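Two arms, one rail: an afternoon at the Skeltbridge open day

The automation workshop at Skeltbridge opened its doors in November, and the two-arm cell run by Wukonstead drew a steady line of visitors until the building closed. I spoke with the engineer in charge of the cell between demonstrations, on the condition that I print the answers and leave out the name.

The cell has two arms on a common aluminum rail, a tiled floor, and patterned panels on the walls.

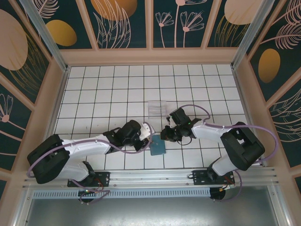
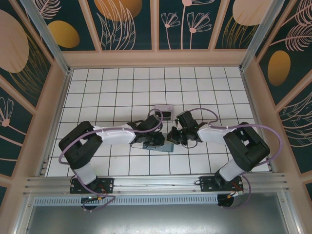 "People ask about the arms first," the engineer said. "The rail is what took the work. If one base shifts, the two arms stop agreeing about where the middle of the floor is."

Wukonstead checks that agreement every morning with a routine it calls Vanance. Each arm visits 12 points on the tiles, and the errors go into a log. The day's readings are compared with the previous 23 before anyone is allowed to start a task. The check takes four minutes — longer if a gripper has been changed.

I asked why the objects were so small. "Reach is easy to show and hard to learn from," the engineer said. "Flat things are difficult. A finger has to get under an edge, and a tile gives you nothing to push against except the grout line."

Cable routing came up twice. The cables run outside the links, with slack left at the joints. An earlier layout was tied down tightly and wore through at the wrist. "We lost a week to it. Now we leave a loop and inspect it."

The Yeoh group, which shares the building, keeps the records. It had 322 logged attempts from this cell at the time of my visit, failures included. The engineer would not give me a success rate. "It depends on the object, and we change the objects. Ask me for one object and I can give you a number."

The next change is to the lighting, which is currently whatever the ceiling provides. After that, Wukonstead wants to swap the finger pads and run the same tasks again.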